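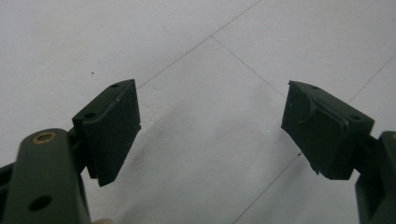
Gripper open over a tiled floor, seen from the tool's own camera.

Hand-held gripper trial: common questions

Which grippers are you comparing?
Two: the Ruduvon and the Gokard. Both are held in the hand and use the same camera and mount, so the footage can be compared fairly.

How many grasps are in the trial?
We logged 1,139 attempts with 10 household objects. Of these, 354 used thin or flat items such as cards and lids.

When should pads be changed?
Check the lower corners first. If the edge is rough or chipped, note it in the log and fit a new pair before the next set. Always change both pads – a worn pad against a new one gives misleading results.

Can I use my own camera?
Yes, if both pads stay in view when the gripper is fully open. Wide lenses work best.

Does the Gandix controller record the finger opening?
Yes, once it has been calibrated. Open the fingers fully, hold for a moment, then close them until the pads touch.

Where can I get the results?
Email the Gavrilă workshop desk. The next set is due in December.

Page last updated: Jun 2, 2023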